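Recording demos for a tidy-up policy: quick guide

Notes from our October sessions on the Plumport rig. Written in a rush, will tidy later.

Before you start. One task per set. Ours was bottle off table, bottle in bin. Write the task line first and don't change it halfway. Charge everything. Check all the cameras save to the same Drudo folder, same clock. We lost 12 takes to a clock that was out.

Set the room. Start pose facing the furniture, both hands up and apart, bin and table both in the head view.
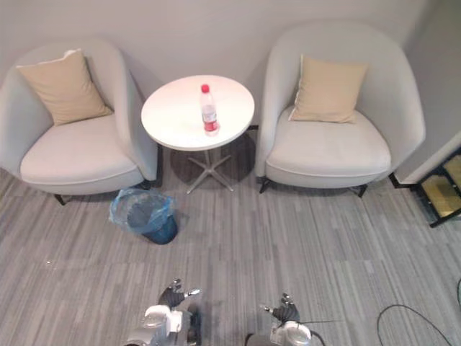 Start view: bottle on the table, lined bin in front.

Move something small between takes. Bottle nearer the edge, bin a bit left, cushion tilted. Not everything at once. Keep the label turned different ways too, otherwise the policy learns the label and not the bottle. Same goes for how full it is.

Then do wrist views of other packaging. Short set, 24 takes is plenty.
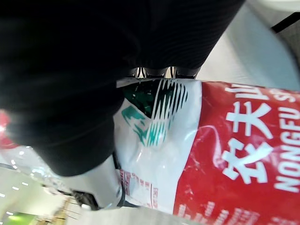

Wrist footage is where most bad data hides. Scrub every clip at half speed before you tag it. Shiny film is a pain – the creases on the Nongfu Spring pack throw white highlights right by the fingers, and a contact label placed by eye can end up a few frames off. Use the force trace if you've got one. If the trace and the picture disagree, mark the clip "unsure" and carry on.

Check the idle frames aswell. The wrist camera picks up whatever is near, and it all goes into the training set unless you trim.
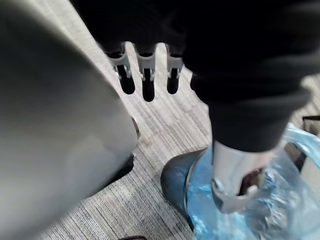

Wrist view over the carpet: fingers at the top, blue shoe cover bottom right.

Trim rule: cut anything more than a second before the first arm movement. Leave slow starts in. Pauses mid-reach stay in too, they're real.

Now the reach itself. Come in low and level, slow down for the last bit, close, wait a beat, lift.
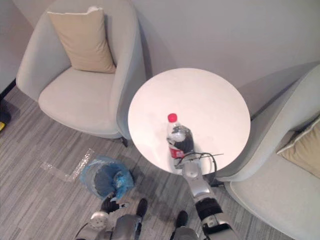 Don't rush the lift. If the bottle tips, keep recording and recover, then tag it "recovery". Those are worth having. We kept up to 52 of them in the Elirier set and would of liked more.

Naming: task, room, take number. No spaces. Bergmann's importer chokes on spaces and doesn't say why.

Back up before lunch. Then again when you pack up.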